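Home Features Food Travel Style Archive

The Sweater That Waits for March

In the village of Nirinside, people do not wash their woolens in winter. They air them at the window, they brush them, and they wait. Touran Vahidi, who moved there with one suitcase and 52 balls of yarn, found this custom a little dirty at first. Now she defends it to everybody.

"Wool wants to rest," she told me in her kitchen. "You wear it one day and you leave it alone the next day. My neighbors understood this before me."

Her small workshop, Stekik, repaired 327 garments last year. Most of them came by post, some with long letters inside. The most common damage is at the elbow, and after it come the moths.

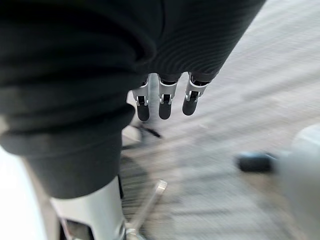

Mending has its own economy, and it is not an easy one. A new sweater from a chain store can cost less than the two evenings which Vahidi needs for one sleeve. Dark colors take her the longest. In charcoal fabric with a fine rib, the creases go nearly black, and a lost stitch can hide there until the light comes from the side. She charges a bit more for such work, and she says so on the telephone before the customer pays for postage.

Kristóf Lakatos, her only employee, learned the trade from his aunt. He keeps 96 shades of thread in old tea boxes, sorted by his own system, and he still mixes two threads together when no single one agrees with the cloth. He would like to teach a course in March, but the room has space for four chairs and one of them is broken.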